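Réunion de la maison Saltdale — compte rendu de la séance du 19 août 2026, tenue dans la salle commune du rez-de-chaussée, de la fin de l'après-midi jusqu'à une heure où tout le monde commençait à avoir faim.

Présents : l'atelier de reliure, les deux bureaux du premier, le cabinet de traduction, la petite équipe du fond de la cour et l'accueil. Excusé : le studio Drirberg, en congés, qui a laissé ses remarques par écrit (elles sont reprises au fil des points).

Merci d'abord à celles et ceux qui sont venus malgré la chaleur, et merci pour la tarte aux prunes, qui n'a pas tenu jusqu'au point 2. Le compte rendu de la réunion précédente est adopté avec une correction : c'est bien le robinet de gauche qui goutte, et il goutte toujours.

## 1. La table ronde et la corbeille

On commence par ce qui va bien. La table ronde est adoptée. En janvier, quand elle est arrivée de chez Rautiainen, plusieurs d'entre nous la trouvaient trop grande pour la pièce et un peu trop brillante ; sept mois plus tard, c'est là qu'on ouvre le courrier, qu'on recoud un bouton, qu'on mange à deux ou trois quand il pleut sur la cour. Sa teinte brun orangé réchauffe vraiment le coin, et l'atelier de reliure, qui s'y connaît en bois bien mieux que la personne qui tient la plume, trouve qu'elle vieillit joliment.

Reste la question du brillant. Le studio Drirberg écrit que le plafonnier se reflète en plein sur le plateau et qu'il est pénible d'y lire une feuille un peu longue. Les bureaux du premier sont du même avis, le cabinet de traduction dit s'y être habitué et propose simplement de changer de place quand on lit. On a essayé pendant la séance, en faisant tourner une page d'un bord à l'autre, et il faut reconnaître que le rond de lumière nous suit un peu partout. L'accueil demandera s'il existe un globe plus mat pour ce luminaire. On ne touche pas au vernis pour l'instant.

Pour la corbeille, longue discussion, très cordiale. Tout le monde l'aime bien, avec ses bords ajourés et sa couleur sombre qui ressort sur le bois. Le souci est qu'on y met de tout : ce qui se mange, ce qui ne se mange pas, des tickets, un élastique, une clé qui a manqué trois jours au cabinet de traduction. L'atelier de reliure voudrait qu'elle soit réservée à ce qu'on partage, et que les papiers aillent ailleurs. Les bureaux du premier font remarquer, avec raison, qu'une corbeille posée au milieu d'une table attire forcément les petites choses et qu'il vaudrait mieux leur offrir un endroit à elles.

**Décidé :** la corbeille reste sur la table, et elle sert à ce qui se partage. Une coupelle sera posée sur le rebord de la fenêtre pour les clés, les tickets et les bricoles. Ce qui traîne sur le plateau le vendredi soir part dans la coupelle, sans reproche à personne.
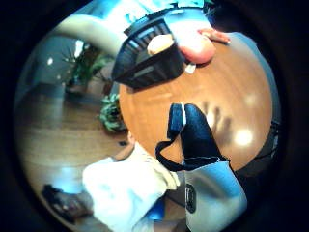
## 2. L'entretien du plateau

L'équipe du fond de la cour avait préparé ce point avec beaucoup de soin et même apporté deux chiffons, qu'on s'est passés de main en main. Le produit employé depuis le printemps, le Brultia, nettoie bien mais laisse un voile quand on en met trop, et il faut avouer qu'on en met presque toujours trop. La bonne dose tient dans un bouchon pour un demi-seau d'eau tiède. On essore le chiffon, on passe dans le sens du fil, on repasse tout de suite avec un chiffon sec. L'accueil recopiera ces quelques lignes sur une carte qui sera glissée dans le placard du bas, à côté du seau.

Sur les tasses chaudes, petit rappel affectueux : il y a des dessous-de-verre dans le tiroir, beaucoup, et en liège, et personne ne se vexera si on en sort un sans demander. Le cabinet de traduction offre d'en laisser une pile sur la fenêtre, près de la future coupelle. Accepté de bon cœur.

Une question est restée en suspens, celle de la nappe. L'un des bureaux du premier en a une, ronde, à la bonne taille, héritée d'une grand-mère. L'atelier de reliure craint qu'elle ne bouge sous le massicot portatif quand il descend travailler ici. On a parlé d'une nappe pour les repas seulement, puis d'un molleton, puis des nappes de nos grands-mères respectives, et le sujet est renvoyé à la prochaine fois.

## 3. Les dépenses de la salle

L'accueil a présenté les comptes de la salle commune. L'enveloppe du semestre était de 100 euros. On en a dépensé 94, dont 47 pour le café, ce qui a provoqué quelques regards vers l'atelier de reliure, lequel assume pleinement. Le reste est allé au produit d'entretien, aux sacs, aux ampoules et à un bac à glaçons dont tout le monde s'est déclaré enchanté.

Le cabinet de traduction demande si l'on pourrait sortir le café de l'enveloppe commune, puisque deux d'entre nous ne boivent que du thé et l'achètent de leur poche. La remarque a été trouvée juste. Après un tour de table, on s'arrête sur une solution simple : le thé entre dans l'enveloppe lui aussi, et l'enveloppe reste la même pour l'instant. Si elle déborde, on en reparlera en janvier, chiffres en main.

**Décidé :** même somme pour le semestre qui vient, thé compris. Les tickets vont à l'accueil, dans la chemise verte, et plus dans la corbeille.

## 4. Les places assises autour de la table

Le point avait été demandé par les bureaux du premier, qui reçoivent parfois du monde et ne savent jamais combien de sièges ils vont trouver en bas. Les tabourets voyagent : ils montent à l'étage le lundi, ils passent par la cour, on en a retrouvé un au local à vélos avec un pot de basilic dessus. L'équipe du fond de la cour reconnaît le basilic.

On a longuement comparé les façons de s'installer. Dos à la fenêtre, on a la lumière sur sa feuille mais le courant d'air dans le cou. Côté couloir, on se lève chaque fois que quelqu'un veut passer. Contre le mur, on est bien calé, et c'est la place que l'on se dispute, gentiment, à l'heure du déjeuner. Le studio Drirberg propose dans sa lettre de pousser la table vers le mur pour dégager le passage. L'atelier de reliure préférerait l'inverse, afin de pouvoir tourner autour. On a essayé les deux, en soulevant à quatre — elle est lourde, cette table — et en évitant de justesse le pied d'un des participants. 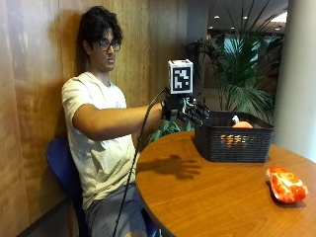
Les tabourets auront désormais une étiquette sous l'assise, à l'initiative de l'accueil, qui a retrouvé une vieille étiqueteuse et qui ne demande qu'à s'en servir. Ceux de la salle restent dans la salle ; les autres rentrent chez eux, basilic compris. Pour la place contre le lambris, celle de la chaise bleue, on garde la disposition actuelle : on s'y adosse confortablement, et en tendant le bras bien droit on arrive jusqu'à la corbeille. Les bureaux du premier trouvent que cela fait tout de même un peu loin, surtout pour les petits gabarits, et la corbeille sera donc avancée d'une largeur de main vers le bord, à charge pour chacun de ne pas la renvoyer au fond en faisant de la place pour son assiette. La chaise elle-même ne bouge pas. Il avait été question de la monter à l'étage, mais personne n'a eu le cœur de défendre l'idée jusqu'au bout.

**Décidé :** la table garde son emplacement jusqu'à la prochaine réunion. Étiquetage des tabourets avant la rentrée. Celui ou celle qui emprunte un siège pour une visite le redescend le soir même.

## 5. Le mur lambrissé

Petit point ajouté en séance. Le cabinet de traduction aimerait accrocher une ou deux choses au lambris, un calendrier et peut-être un dessin. L'atelier de reliure supplie qu'on ne plante rien dedans. Les crochets adhésifs laissent parfois des traces, l'équipe du fond de la cour en a fait l'expérience sur une porte qu'il a fallu reponcer entièrement. On a pensé à une baguette posée tout en haut, d'où pendraient des fils, comme dans certains couloirs d'école. L'idée plaît beaucoup. Il faudrait demander au propriétaire, ce dont les bureaux du premier veulent bien se charger, en joignant un petit croquis.

En attendant, le calendrier des réservations reste à l'intérieur de la porte du placard. On rappelle qu'il se remplit au crayon. Une réservation au feutre a été découverte pour octobre, elle occupe trois jours et son auteur ne s'est pas encore fait connaître.

## 6. Questions diverses

- Le robinet de gauche : l'accueil a rappelé le plombier, sans réponse. On rappellera.
- Le frigo : les boîtes sans nom sont ouvertes le vendredi et jugées sur leur odeur. Cette règle existait déjà, elle est confirmée.
- Les fruits : l'un des bureaux du premier a un verger dans la famille et pourra apporter des pommes à partir de la mi-septembre. Applaudissements. On prévoira un cageot au frais pour le surplus, afin de ne pas charger la corbeille.
- La fenêtre : elle ferme si l'on soulève légèrement la poignée avant de tourner. Démonstration faite, deux fois, avec succès la seconde.
- Le balai à manche rouge est revenu. Merci.

## À faire avant la prochaine réunion

- Accueil : renseignement sur un globe mat, carte d'entretien du plateau, étiquettes des tabourets, plombier.
- Cabinet de traduction : coupelle et dessous-de-verre sur la fenêtre.
- Bureaux du premier : lettre au propriétaire pour la baguette, avec croquis.
- Équipe du fond de la cour : chiffons propres, retour du basilic à son domicile.
- Atelier de reliure : mesurer la table, pour la nappe.

La prochaine réunion aura lieu en janvier, dans la même salle, à la même heure. Le studio Drirberg, qui n'était pas là pour refuser, est pressenti pour le dessert.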